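Participants wanted: gripper comparison sessions, February

Durkik is looking for people to take part in a comparison of two gripper finger designs, called Hirnesetti and Griltora. Both are mounted on the same arm and run from the same controller. The task is handover: you give the arm an object, or you take one from it, and afterward you tell us how it went. The study is run by Ayane Ogura. Qistina Tambunan handles bookings and payment.

No background in engineering is needed. People who have never been near a robot arm are welcome, and so are people who work with them every day. We ask about experience on the sign-up form so that we can split the groups evenly.

What you will do

A session lasts 90 minutes including a break. You sit at a desk facing the arm. The operator tells you which object is next and whether you are giving or receiving. Flat items make up most of the set: printed cards, thin boxes, phone-sized objects, folded paper. They are harder for a gripper than a cup or a ball, and the two designs differ most on them.

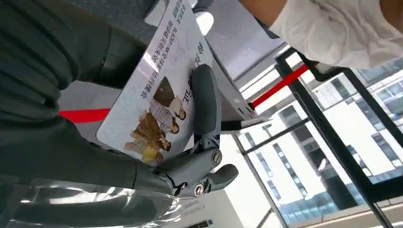
Each object is handed over several times with each set of fingers. You will not be told which set is fitted. A wrist camera and a head camera record every handover, and the controller logs finger position and motor current. After each block you fill in a one-page form with ratings for grip, timing, comfort, and how sure you were that the arm had hold of the object before you let go. There is space for comments, and we read them.

You may stop at any point. Please don't practice or try to help the gripper along. If the object slips, let it drop and the operator will pick it up.

Who can take part

You need to be 18 or older and able to sit at a desk and reach forward with either arm. Left-handed people are especially welcome, as our first group had too few. Glasses and hearing aids are fine. Please tell us beforehand if you have an implanted medical device or a recent hand, wrist or shoulder injury.

Wear short sleeves or sleeves that can be pushed up. Rings, watches and bracelets come off before the session — there are lockers by the entrance.

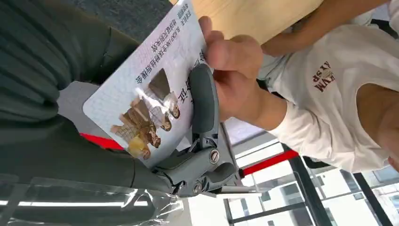 The arm moves at reduced speed throughout and the operator has a stop button within reach. You will have one too. Before the first block there is a short safety talk and a few slow handovers that are not scored.

Places and payment

There are 39 places in this round. Payment is a flat $75 per session, sent by bank transfer or given as a store card, whichever you choose. If you stop early you are still paid in full. Travel is not covered, but parking behind the building is free for participants.

The earlier round, done on the Soomro controller, gave us 464 scored handovers. That was enough to show a difference in timing but too few to say much about thin objects. This round uses the same form, so anyone who took part before will find it familiar. Earlier participants may apply again.
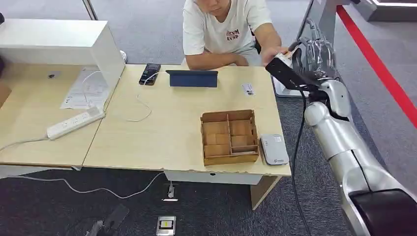 Handover of a flat black object between a seated man and the arm.

Recordings and data

Video from both cameras is stored under a participant number. Your name is kept in a separate file and deleted when payments are finished. You can ask us to remove your recordings up to four weeks after your session. Stills are used in reports or web pages only if you tick that box on the consent form, and leaving it blank does not affect your place.

How to apply

Fill in the sign-up form at the Durkik front desk or ask Qistina Tambunan to send you a copy. Give your preferred hand, two or three times that suit you, and any experience with robot arms. Sessions start at 9:30 a.m., 1 p.m. and 3:30 p.m. The afternoon times fill up first.

We reply to everyone, including those we can't place. If you have to cancel, let Qistina know by noon the day before so the slot can go to someone on the waiting list.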